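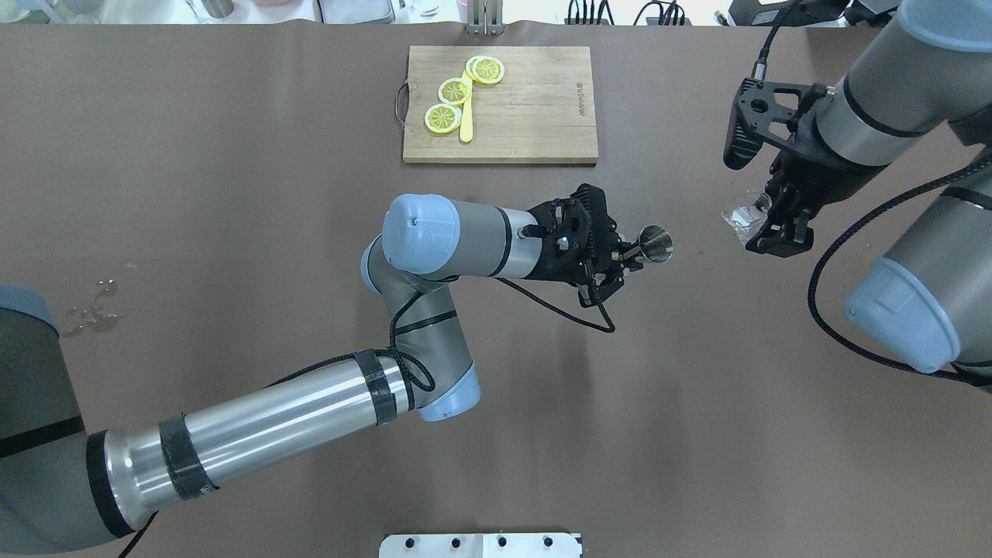 Jigger in the left gripper, clear plastic cup in the right.

From: Agustina Jara
To: gripper-users list
Date: 17 May 2026
Subject: Re: finger pads on the Rindeo grippers

Lorraine Haworth wrote:
> We are about to order pads for both arms. Has anyone run the
> Prordale soft pads against the stock ones on small metal parts
> or thin cups? Our stock pads hold boxes fine but let go of
> anything tapered. Also, do you set force per object or leave
> one value for everything?

Lorraine,

We ran both kinds in April at Cestenholm, on the two-arm table. The bar set is what we use for tapered and thin-walled objects: a steel jigger, a small clear glass, plastic cups, and the bamboo board with the lemon slices and the yellow knife. Each pad type got 50 picks per object with the same controller settings.

On the jigger, the stock pads dropped 13 and the Prordale pads dropped 2. Most of the stock drops came when the fingers closed on the slope of the cone. If you can grab it close to the waist, the stock pads do almost as well. 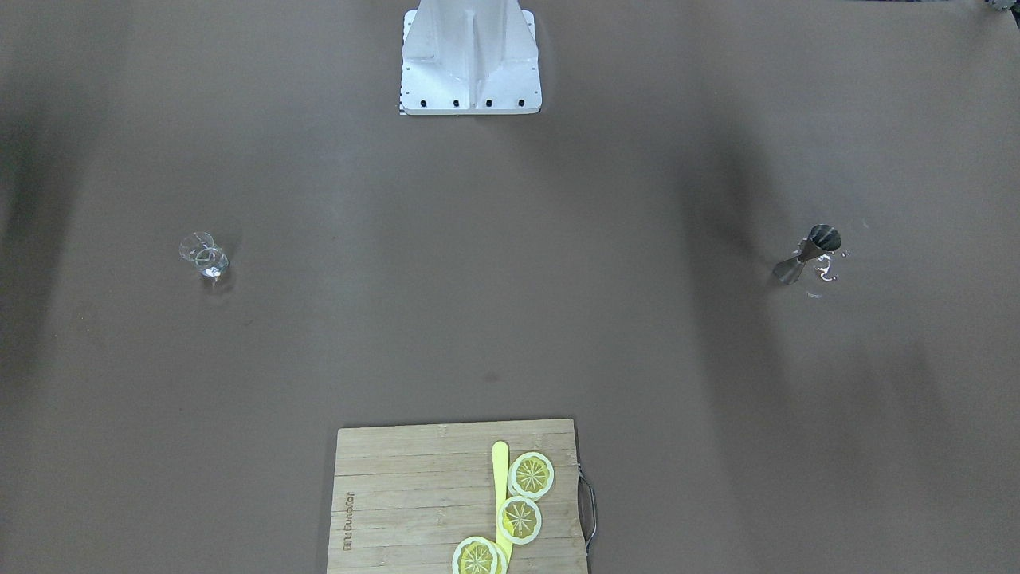 The start poses matter more than I expected. We lay the jigger on its side on one half of the table and put the glass on the other half, then swap them. With the jigger tipped over, the wrist has to come in at a shallow angle, and the cable can catch on the forearm. Leave more slack than the Zúñiga mounting guide shows.

On force, we set it per object. One value for everything did not work for us. A setting that holds the jigger will crumple a plastic cup. The value is stored in register 3973 on our controller. Check your own firmware before you write to it.

Liquid on the table is a problem for the overhead camera. Reflections from drops next to an object pulled our grasp point off to the side. The side camera had less trouble with it, so we take the position from there when the two disagree. 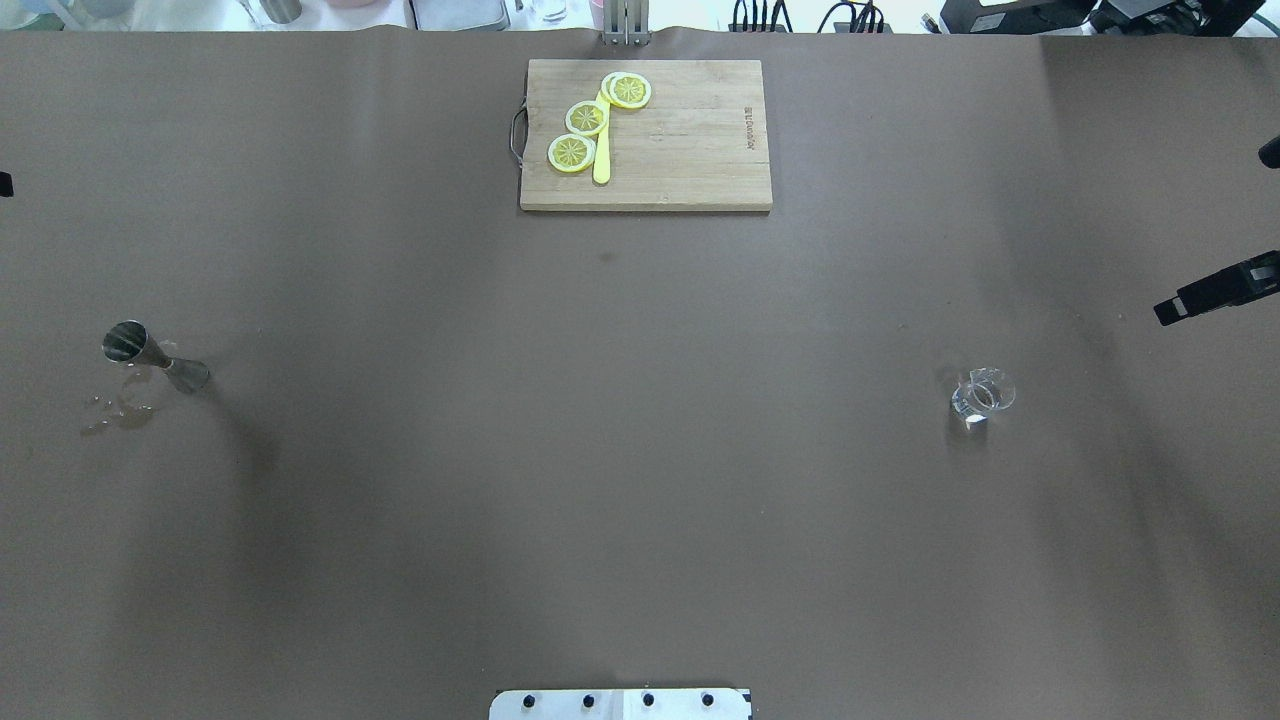

What I would order

Prordale pads for the arm that handles metal, stock pads for the other one. The soft pads pick up dust and need wiping between runs. I can send you the pick logs if you want them.

Agustina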